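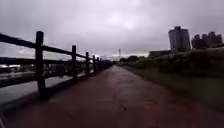
Ticket 506 – Grade export stops after the first class

Opened by: Shiela Cabrera, Dresville Middle School
Product: Wallside Gradebook, connected to the Veltham student records
Priority: normal
Status: waiting for customer

Description from customer

When I export the term grades to Veltham, only my first class arrives. The other classes show the status "sent" in Wallside, but in Veltham the columns are empty. I tried it in two browsers and the result is the same. Report cards are printed in November, so I would like to have this working before then.

Reply from support, 9:40

Thank you for the clear report. Please open Settings, then Export log, and tell us the last line you see there. Please do not press "Resend all" for the moment – it can write the same grades a second time.

Reply from customer, 10:15

The last line is "Error 419, session ended by remote side". Before it there are 6 lines with "OK", all for the first class. I did not press Resend.

Internal note

Error 419 comes when the login token to Veltham expires during the export. I looked at the school's settings and the batch size is 3000 records. It was probably copied from the old server, where the token lived longer. Ismail campus has the same value, so I will check there also.
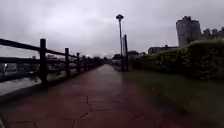 I made the batch smaller on the test copy and the export went through with all classes. The token was renewed between the batches as it should be. On the live system I changed the same value, but I did not start an export, as this must be done by the teacher.

Reply from support, 14:05

We changed one setting on our side. Please do the following:

1. Log out of Wallside and log in again.
2. Open Export and select only your second class.
3. Wait for the status "confirmed". The status "sent" is not enough, it only means that the data left Wallside.
4. If the grades are visible in Veltham, export the remaining classes one by one.

Reply from customer, 15:30

The second class is now in Veltham, thank you. One student has a blank where I entered "incomplete" – is this the same problem or should I open a new ticket? I will do the other classes tomorrow morning.

Reply from support, 15:50

Please keep it in this ticket. Could you send us the grade code you used for this student, exactly as it is written in Wallside? Veltham accepts "INC" but not "I".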